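Section 4: Setting up the toothbrush cup (and keeping it clean)

Okay, so you've put the Prestenura shelf together and the Histora bins are in their slots. Good! This section covers the small stuff, mostly the brushes, and it takes me 10 minutes when I have everything in front of me. I wrote it for anybody setting up a shared wash station, in a shop, a studio or a big family bathroom.

Before you start

You'll want a clear table, a tall cup or canister, your brushes, a pack of wipes and a dry towel. I like to work on a table first and move the finished cup to the shelf afterward. Trying to do it all on the shelf is how I dropped a brush behind it, twice.

1. Take everything out of its packaging and spread the brushes flat. Leave some space between the heads so they don't touch.

2. Pick a color for each person. If two people really want blue, put a bit of tape on one handle (I tear off 2 inches and fold it over like a flag).

3. Wash the inside of the cup with dish soap, rinse it well and let it dry all the way.

4. Wipe down the shelf and the tabletop, then let those air dry too.

CAUTION: Disinfecting wipes are for hard surfaces. Don't use them on the brushes, on your hands or on anything that goes in your mouth, and read the label on yours before you open it.

5. Hold each brush upright by the middle of the handle and lower it in, handle first, bristles up.

6. Put small bottles next to the cup, not in it. They make it top-heavy and then the whole thing goes over.

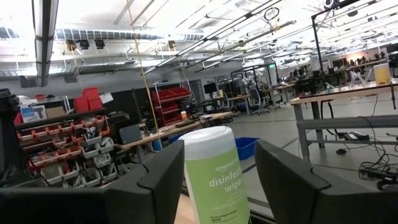
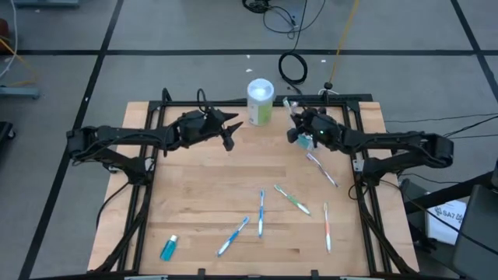

7. Carry the full cup to the Prestenura shelf with both hands and set it in the back corner, away from the faucet splash.

NOTE: The Morrison cup is narrower at the base than the Ellent one. I've used both, and I'd go for the Ellent if you have more than a few brushes, but the Morrison fits better on the short shelf, so measure yours first!

Looking after it

Empty the cup once a week and rinse out whatever has collected at the bottom (it's never pretty). If you see a chalky ring, mix 50 ml of white vinegar with 200 ml of warm water, let it sit in the cup while you have a coffee, and rinse until the smell is gone. Take the brushes out first, please.

For the mirror and the towel hooks, go on to Section 5. You'll need the small screwdriver again.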